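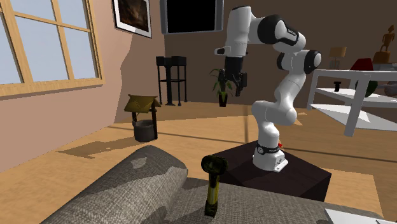 October 5, 2024

Floor finish abrasion trial, second round. Coupons are red oak, planed and sanded to 120 grit, conditioned in the cabinet since the last entry. Three finishes: Dunard waterborne, Öberg hardwax oil, and the Zillix two-part. Two coats each on the waterborne and the two-part, one coat plus buff on the oil, as the labels ask.

Wear runs: 800 cycles per coupon, same wheels for all, refaced between finishes. Stopped every 200 to brush off dust and weigh.

Zillix lost the least mass. Dunard came second and showed haze in the wheel track before the halfway stop. Öberg lost the most, but the track took a spot repair with one rub of oil and the sheen matched after buffing. The mass figures alone don't show that, so I want a repair column in the table next time.

Coupon 242 is out of the set. Edge chip from the saw, and the clamp sat crooked on it. Wenche Vik cut a replacement from the same board and it is in the cabinet now.

Film thickness on the Dunard coupons varies more than I like. Foam applicator, my hand. Switching to the drawdown bar for the next batch — it leaves a ridge at the end of the stroke, so cut the blanks 18 mm longer and trim after cure.

Balance drifted during the oil weighings. Rezeroed and repeated the last two; the second readings are the ones in the sheet, first readings struck through. Calibration sticker says March.

The Jonar sealer has not been opened. Data sheet gives a minimum recoat time and no maximum. Have written to ask.

To do:
Order wheels, one pair left
Water spot test on worn and unworn areas
Second Zillix set at 900 cycles, to see if the track breaks through
Label the cabinet shelves by finish, top shelf is mixed again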